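The Big Plastic Egg Wants Your Floor

Oversized molded objects have moved out of the toy aisle and into homes, lobbies and workshops. Are they worth the room they take up?

2026-04-12

The pitch usually starts with the word "playful." A big plastic egg, you are told, will make a room playful. It will soften the corners, invite the hand and start conversations. I have now read this in so many catalogs that I have begun to suspect they share a copywriter.

I am not against eggs. I am suspicious of any object that has to be explained before it can be sat on, leaned against, opened or rolled. The large molded egg, in all its colors, is sold as a stool, a toy, a storage pod, a display piece and a kind of indoor boulder for children, sometimes on a single product page. Most things that claim five uses turn out to have one, and the buyer gets to find out which after the box has gone to recycling.

So I spent part of last October, and a good deal of the winter after it, looking at plastic eggs. I went to a furniture showroom in Stostlow, a secondhand warehouse in Enenitz and a shared workshop on Toft Lane where people build things to put other things on. I came back with sore knees and a few opinions.

Why an egg at all

The people who sell them talk about nature. The egg is perfect, they say, the egg is ancient, the egg has no beginning and no end. An egg has two ends. One is usually fatter than the other, and that fact will decide most of what happens once you get it home.

The less romantic explanation is the molding. A smooth closed curve with no handles, no feet and no undercuts is a kind thing to ask of a mold. Two halves meet, the plastic comes out, and you have a large object that looks expensive from across the room for not very much material. A hollow shell of this sort can be surprisingly light for its size. That is handy on moving day and less handy the first time somebody's uncle drops into it as if it were an armchair.

None of this is a scandal. Plenty of good household objects look the way they do for the convenience of whoever made them. Buckets are tapered so they stack. I would only like the brochure to admit it once in a while, and to leave the ancients out of it.

The showroom test

The showroom in Stostlow keeps its eggs on a low carpeted platform under very flattering light. I was encouraged to touch them. I was not especially encouraged to sit on them, and when I asked what weight the largest would take, I was told that it was "more of an accent."

That word should put any shopper on alert. An accent is a thing you walk around. If you have a generous hallway and a steady supply of admiring guests, fine. If you have a one-bedroom apartment with a radiator in the wrong place, you are about to give up a chunk of floor to an object that can't hold a cup of coffee.

The price of the one I liked best could have been cut by 60 percent and I would still have gone home to think it over. It was a handsome thing, I will say that. It was also fixed to the platform with something hidden under the carpet, and when I asked if the fixing came with the egg, the answer took a while.

What happens when it leaves the platform

Without a base, an egg lies down. It finds the lowest spot in your floor and goes there, and if your house is old you will learn more than you wanted to about the joists. People get around this in different ways. They sink it in a ring, wedge it with cushions, fill the bottom with sand or give up and put it in a corner, where two walls do the job that a pair of feet should have done.

The ring is the best of these and the ugliest. Cushions work until someone wants the cushions. Sand I would approach with great caution. It adds weight where you want it, but now you own a heavy thing that can still roll, and a small hole in the shell means you own a heavy thing that leaks.

At the secondhand warehouse in Enenitz, the eggs were in a heap at the back with the paddling pools and the garden chairs. I found this more informative than the showroom. They had lost their cushions and their rings, if they ever had any, and they had all been leaned on, dragged and stacked by people with other things on their minds. Several were scratched dull along one side. One had a dent that somebody had tried to push out from the outside, a plan with obvious limits.

Most of them were sound, though. I knocked on a lot of plastic that afternoon and very little of it was cracked. If you want one of these for children to climb over, I can't see any argument for buying it new.

The case for gloss, and the case against

Shiny plastic is the default finish, and I understand the appeal. Light slides over a curve in a way it never does on a flat cabinet door, and a strong blue or red gets deeper as the surface turns away from the window. From across a room a glossy egg can look almost liquid.

Up close it is a record of everyone who has been near it. Fingers leave smudges, shoes leave scuffs, and a dry cloth in a hurry leaves its own fine scratches on top of both. Matte finishes hide more but are harder to get clean once something greasy has landed on them. I have heard the salesperson's line that gloss "wipes right off." Smudges do. Scuffs are a different matter, and they tend to gather low down, where the thing meets feet and floor.

The care routine I would suggest is dull. Warm water, a drop of dish soap, a soft cloth, then a second soft cloth. Skip the powders and anything described as a cream cleanser. A leaflet I picked up from Coteck, a small supplier that had a rack of brochures by the showroom door, recommends a polish that it also happens to sell. I tried it on 2 patches of an old egg in the warehouse, with permission, and could not tell them from the patches I had done with soap.

Look for the line

Sellers seldom photograph the seam. They turn it to the wall, or they shoot from an angle that lets a highlight fall across it, and the buyer meets it for the first time in the living room. I think this is a mistake, as the seam is the most honest part of the whole object. It shows you where the halves come together and how much care went into the joint.

Run a fingernail along it. A fine line that you can see but hardly feel is nothing to worry about. A ridge that catches your nail will catch a sweater, too, and will collect a gray thread of dirt that no cloth gets out. A line that wanders a little is ordinary. A line that opens is a reason to put your wallet away.

On a saturated color the seam is nearly always paler than what surrounds it, and no amount of polish will change that. 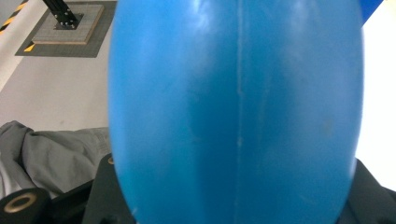
Building something to hold it

The workshop on Toft Lane was where I softened a bit. The people who use it are fond of square plywood bases, and once you have seen a few you understand why. A square doesn't roll. Plywood takes a screw well, shows its layers at the edge and looks decent without paint. Put a mat underneath and the floor is spared.

For an egg, you want the base wider than you think. The temptation is to make it just big enough to disappear, so that the egg seems to hover, and this is how eggs end up on the floor. Cut a round opening for it to sit in, ease the edge of the opening with sandpaper, and line it with felt or thin foam so bare wood is not grinding against plastic. Let it sit fat end down unless you have a very good reason.

I made mine with 4 screws, a borrowed saw and more swearing than the plans called for. It stands. A child can push it and it grumbles instead of toppling. I would still not sit on it.

So, should you buy one

If you have the floor for it, and you like the color, and you can get it used, I suppose so. Take it out from under the flattering light first. Turn it around until you find the seam, press gently on both sides and listen for a creak. Ask what it weighs and what it will bear, and if the reply includes the word "accent," believe it.

Measure your doorway as well. The egg in the Stostlow showroom that I nearly talked myself into was wider at the middle than my front door, a detail that appeared on neither the tag nor the web page. I found it with a tape measure, crouched on the carpeted platform, while the sales assistant looked politely at the lamps.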